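## About Grorska

Grorska began as two benches and a kettle at the back of the Pavlović building, and although we've spread out a good deal since then, we still like to think of ourselves as a workshop with its door open. We teach robot arms to handle small, awkward, everyday things, and we're very fond of showing people how it's done.

Our open day comes round every July (the last one brought 186 visitors through the door, which rather used up the biscuits!). The flower table is usually where the crowd gathers. Two arms, a few little glass vases and a heap of artificial flowers, and the job is simply to arrange them.

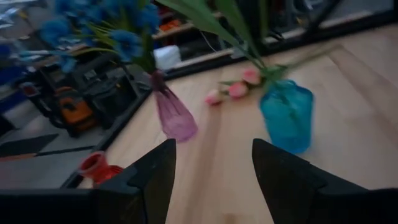

Hubert Szulc looks after the demonstrations and will happily talk until you have to catch your bus. He likes to begin with stems, as they're thin and light and the mouth of a vase leaves very little room for error. Children of 9 and up are welcome to ask him anything, and they generally do. 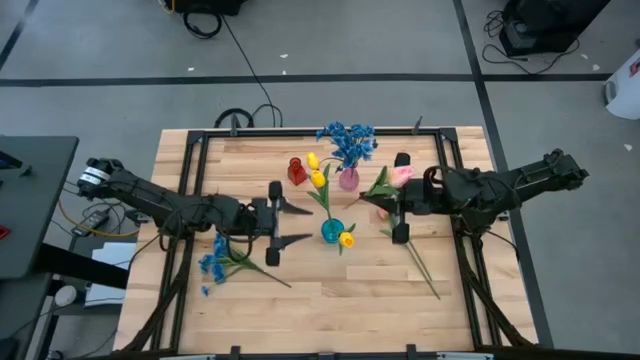 Sylvie Paquette and Arsen Maksymiv write the software, which we call Ralia, and they're on hand all day for the more technical questions.

If July is too far off, we also have visitors in on a Friday afternoon, up to 18 at a time, and school parties are always a pleasure. Do drop Todor Grgić a line at the front office and he'll find you a place.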